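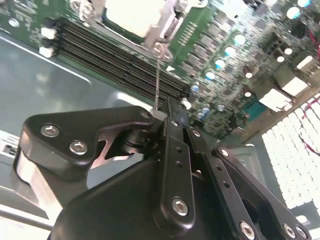
## Why doesn't a car go rusty the moment it rains?

A car is mostly steel, and steel would love to be rust. All it needs is water and air, and there is plenty of both in Prillurley, where I live. So why isn't every car here a brown heap by teatime?

The answer is paint, and more of it than you'd think. First the bare metal gets a dip in a bath of primer, which creeps into corners no brush could reach. Next comes a smoother layer to hide the bumps. Then there's the colour, which is the bit grown-ups argue over for 6 weeks before picking grey. Last of all is the clear coat – see-through, shiny and very hard-working.

The clear coat takes the blame for everything. Sunshine tries to fade it. Grit scratches it. Birds do what birds do, and their droppings can eat into it if you leave them there.

When a scratch goes all the way down to the steel, rust moves in. It spreads sideways under the paint and pushes it up in little bubbles. Please don't pop them. My uncle, Siebe Dijkstra, popped one on his old van and found he could see the road.

What can you do? Wash the car with a soft sponge and plenty of water, and rinse underneath, where winter salt likes to hide. If you drop the sponge on the ground, get a clean one – it's now full of grit, and you'd be sanding the car.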